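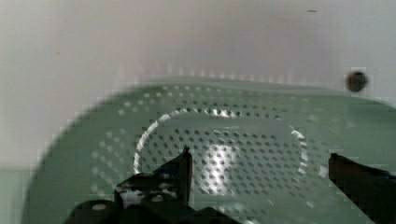
Quando lhe pergunto por onde começou a cozinha de brincar da Cletiline, ela ri-se e responde sem pensar duas vezes: pelo escorredor. "Toda a gente espera que eu diga o forno, porque é o que as crianças veem primeiro. Mas eu andava encantada com aquele verde-menta, e com os furinhos todos, e fui juntando o resto à volta dele."

Estamos sentadas na oficina de Girkthorpe, com um bule de chá entre as duas, e a conversa vai andando devagar, como ela gosta. Foi educadora de infância durante muitos anos -- "mais do que confesso", diz -- e agora prepara conjuntos de cozinha que empresta a creches e bibliotecas. O catálogo vai em 612 peças, entre loiça, fruta, legumes e pequenos aparelhos, e em junho saíram dali 40 caixas.

O que mais me agrada no trabalho dela é a mistura. Há peças de brincar e há coisas que podiam ter vindo da cozinha lá de casa. "Uma criança pega num morango de brincar e sabe muito bem que não se come", explica. "Mas se o puser numa tigela, e a tigela na mesa, já está a servir o lanche a alguém. É isso que eu quero ver acontecer, e olhe que acontece quase sempre!"

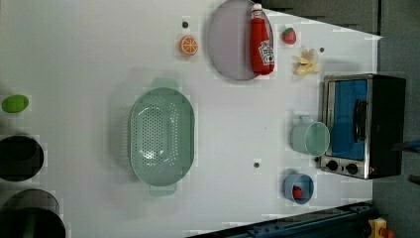 O escorredor verde-menta na mesa branca, com a fruta, o ketchup, a caneca e o pequeno forno.

Pergunto-lhe se arruma tudo antes de as crianças chegarem. Abana a cabeça, quase ofendida. "Nem pensar! Uma mesa muito direitinha mete respeito, e elas ficam a olhar. Gosto de deixar uma caneca tombada, a fruta um bocadinho por todo o lado. Assim há logo que fazer."

As cores também lhe dão que pensar. Prefere os tons claros na loiça, verdes, azuis, um lilás acinzentado, e deixa os vermelhos e os amarelos para a comida. Aprendeu isso com o conjunto Wonoler, o primeiro que montou, em que era tudo berrante e, diz ela, "a banana desaparecia".

Antes de me vir embora, ainda me mostra a lista do próximo pedido, que segue para a creche Lammers: dois escorredores, desta vez, porque um só dava sempre discussão.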